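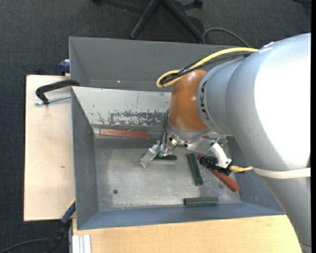

Red-brown and green blocks in the gray bin, with the board clamped alongside.

THE BLOCK BIN, AND OTHER THINGS WE OWN TOO MANY OF

By Bukola Igwe

Every workshop has a supply that outlives its original purpose. At Wetley it is the painted wooden blocks. They were ordered in August, when someone (me) read the catalog page quickly and believed that "200 pk" referred to the product code. I had wanted enough to fill a shoebox. Two cartons came up in the elevator, and the man who delivered them asked whether we were a preschool.

We have since found uses for them. Blocks hold the back door open. A green one is under the short leg of the label printer table, where it has done better work than the folded cardboard it replaced. Several have gone home in coat pockets and come back again, usually after a child has chewed a corner. I've stopped asking. The ones with tooth marks go in the drawer marked MISC, along with the drawer's original label, which was also MISC but in nicer handwriting.

The rest are sorted by color and live on the shelf beside the sink. Sorting them took most of an afternoon and started the longest argument of the year, over whether the darker color is red or brown. The order form says russet. The carton said cherry. Half the bench crew says brick, and I would like it noted in print that brick is a material and we have enough confusion already. For the purposes of the shelf labels it is now "red-brown," with a hyphen, and anyone who wants to discuss this further can do so on their own lunch break. Green has been green throughout. Thank you, green.

Now, the bin. Most of you know it as the gray one with the sloped sides, and some of you know it as the place where your pencil went. It came over from the old Bajwa unit with the rust marks already on it, so please stop leaving notes asking who did that. I've been at the stains with dish soap and a green scouring pad, then with the orange paste Clostness sells in the tub, and I can report that the floor of my kitchen at home is now very clean, as I took the tub back with me in disgust. The stains are fine. They were there before us and they'll see us out.

The scuffs on the floor of the bin are fine too. What isn't fine is using it as a general tray. In the past month I have taken out a sandwich wrapper, a set of keys to a car none of us drives, and a very small screw that I'm told was important. There's a hole down in one corner, and small things find it. If you've lost a washer, try looking underneath before you order a bag of 500.

A word on the clamps, which I've been asked to be polite about. The board next to the bin is meant to be clamped, it has always been meant to be clamped, and the clamps are meant to stay on it. They are the blue-handled ones. They are not spares. Last week I found the board sitting there bare as a breakfast table, and one of its clamps holding together a bookshelf on the second floor. It was a nice bookshelf. It has since had to find its own way in life.

If you need a clamp, Betitz has a rack of them by the loading door and will lend you one if you write your name on the card. Write your whole name. "Me" is on there 3 times already, and at least one of those clamps hasn't come back.

So, the rules of the shelf, as they stand:

Put blocks back by color when you finish. If you can't decide which pile it belongs in, it is red-brown.

Don't stack them higher than the shelf lip. We have had one avalanche, and it went into the sink, and the sink was full.

Chewed ones go in MISC.

No more painting. I know somebody did one in gold. It looks wonderful, and it fits nowhere, and it's on my windowsill until its owner comes forward.

We still have over 200 blocks, even allowing for the doorstops, so if you know a classroom or a patient grandparent who could use a bagful, come and see me before the holidays. I'll even throw in the bag. What I can't offer is delivery, as the man with the cartons has made it clear he won't be coming up again unless the elevator is working and I've learned to read a catalog.

Next issue: the tape drawer. Bring gloves.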